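Gear Day at Gultance

I got lost twice on the way to Gultance. The turnoff past Erndale isn't marked, and the building looks like the kind of place where you'd pick up replacement blinds. By the time I found the right door it was 10:15 on a Friday, the coffee was gone, and 40 people were already squeezed into a hallway signing the visitor sheet.

I should say up front that I'm not an engineer. I write about small manufacturers, mostly, and I'd come because a reader in Woscombe wrote me two emails in one week telling me to (you know who you are, and thank you!).

The open day happens every January. You get a talk, a sandwich and then the part everybody came for, which is standing behind a strip of yellow tape while a pair of robot arms tries to put gears on pins. That's the whole job. There's a round metal plate with three pins sticking up, and each pin wants a gear. My nephew could do it in ten seconds, and he'd be eating chips with the other hand.

The arms take longer. I watched the right one go down toward a pin, stop, back up a hair and go down again, and I caught myself leaning to the left like I was bowling. So did the man next to me. When the gear dropped on, people clapped, and then the next one jammed and we all groaned.

"It's the hole," said Muthu Mathew, who runs the bench. "You've got a little hole and a pin that fits it, and if you come in tilted you're stuck." He'd logged 1,043 tries on this one task since the fall and could tell me which afternoon had been the worst. I asked what he does when it jams. He pokes at the settings, he said, and sometimes he goes for a walk.

Weidong Su makes the fingers, the bits that do the holding. She prints them herself in a green she picked because it was the spool she had -- and now everyone's attached to it and she isn't allowed to change. She handed me an old one to hold. It weighs next to nothing. The current shape is number 329 in her notebook, though she admits a lot of those were the same finger with one hole moved.

I'd planned to leave at lunch and stayed until 3:30. The folks from Campbell, who make garage door parts, stayed too, arguing about whether they'd trust it with their smaller pieces. One said next year. The other wanted to see it do a whole shift first, and asked if there were any sandwiches left.

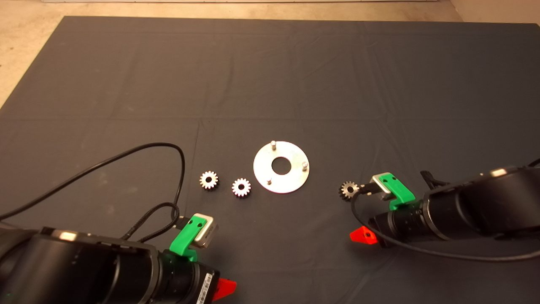 Two gears down on the mat, a third in the right-hand gripper, and three pins waiting on the plate at Gultance.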